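Unit 9: Phone storage, partitions and over-the-air updates

Read this before the lab. The terms below are used without further explanation in the lab sheet, and the short test in June draws on sections 2 and 4.

## 1. Why a phone has partitions

The flash storage in a phone is divided into fixed regions called partitions. Each one has a name, a size and an owner. The bootloader, the kernel, the system software, the vendor files and the user's data all sit in separate regions, so that one can be replaced without touching the others.

The handset used in this course is the Pillell Modanau. Its main partitions are:

| Partition | Holds | Written by |
|---|---|---|
| boot | kernel and first-stage startup files | updater |
| system | operating system | updater |
| vendor | drivers, radio settings | updater |
| userdata | apps, photos, accounts | user and apps |
| misc | short messages to the bootloader | system, updater |

The misc partition is small and easy to overlook. When a phone restarts into recovery mode, it does so after reading a flag stored there.

## 2. Single-slot and two-slot updates

In a single-slot design there is one copy of the system. The update package is downloaded to userdata or a cache area, the phone restarts into recovery, and recovery writes the new files over the old ones. The phone can't be used while this happens. A loss of power in the middle can leave a system that won't start.

In a two-slot design, boot, system and vendor each exist twice, as slot A and slot B. The phone runs from one slot while the updater writes to the other. When writing is complete, the updater marks the new slot as active. The change takes effect at the next restart.

The order of steps is:

1. Download the package and check its signature.
2. Write each changed partition to the inactive slot.
3. Read the written data back and compare it with the expected hash.
4. Mark the inactive slot as active, with a limited number of start attempts.
5. Restart.
6. If startup completes, mark the slot as successful. If the attempts run out, return to the old slot.

Step 6 is often left out of student answers. Until the slot is marked successful, the bootloader still treats it as a trial. 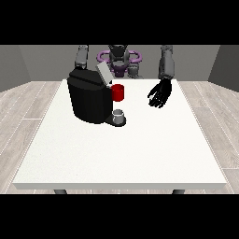 Userdata is not duplicated. Both slots share it, and this limits how far a phone can go back. If the new system has started and converted an app database to a newer format, the old system may not be able to read it -- the slot is intact but the data no longer matches.

## 3. Full and incremental packages

A full package contains every block of the new system. An incremental package contains only the differences from one named earlier build. For the Modanau, the full package is 900 MB and the incremental package from the previous build is 395 MB.

An incremental package is smaller but stricter. The updater checks the source blocks before it starts, and a single changed block in system causes it to refuse. Phones with a modified system must use the full package.

## 4. Staged release

Builds are sent to a share of phones first. Finmont, the carrier in our case study, releases to 20 percent of handsets and holds there while crash reports are collected. The update server decides which phones are included by hashing a device number, so the same phone gets the same answer each time it asks.

A hold stops new downloads. It does not recall a package that has already been installed -- that requires a new build with a higher version number, as rollback protection blocks lower ones.

## 5. Before the lab

- Charge the handset fully.
- Install the Kariuki log viewer on the lab machine.
- Record the active slot and the build number in your lab sheet.
- Do not unlock the bootloader. Unlocking erases userdata.

Bring the completed partition table from section 1 with the sizes filled in from your own handset.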